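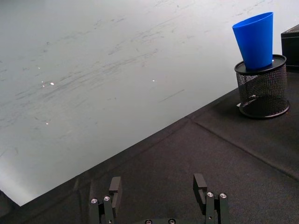

The gripper at Kiltholm had stopped closing all the way at 4 in the morning, which was the hour it preferred for everything. Ignacio Escobar came in at seven and found the blue cup where it always ended up, perched on the mesh pen holder like a hat on a thin man.

"It's the left finger," said Quentin Perrin, who had not looked at the left finger.

"Did you look?"

"It's always the left finger."

Ignacio got the hex key. There were two screws he trusted on each finger and he started with those. The top one took a quarter turn, which was a quarter turn more than it should have had to give. He said a word his mother believed he didn't know.

The Grultent manual had a page on this. It advised the operator to tighten all fasteners to the proper value and to see the table for the proper value. The table had been left out of the second edition. Quentin had written to Doswood about it in July and received, after a decent interval, another copy of the second edition.

"Try it now," said Quentin.

The fingers came together, thought about it, and stopped with a gap you could have mailed a letter through.

"Better," said Quentin.

"It's worse."

"It's more consistent."

Ignacio backed the screws out again and laid them on the black cloth, where they should have been easy to find. One of them rolled off. He spent a while on his knees with a flashlight while Quentin wiped the white panel with his sleeve, moving the gray marks from one part of it to another.

Old Görtz, who had set the cell up and then retired to a lake, used to say a gripper should be tightened by someone in a good mood. Ignacio had taken this for wisdom for more than two years. Lately he thought Görtz had simply never owned a torque wrench.

He found the screw in the cuff of his own pants. He put it back, swapped the pads over to see if the fault would follow, and ran the close command.

The fingers met. He ran it seven times and they met every time, with a small dry click.

"So it was the left finger," said Quentin.

"It was the pad."

"On the left finger."

Ignacio wrote "pad" in the log and pressed hard enough to mark the next page. Then he sent the arm for the cup.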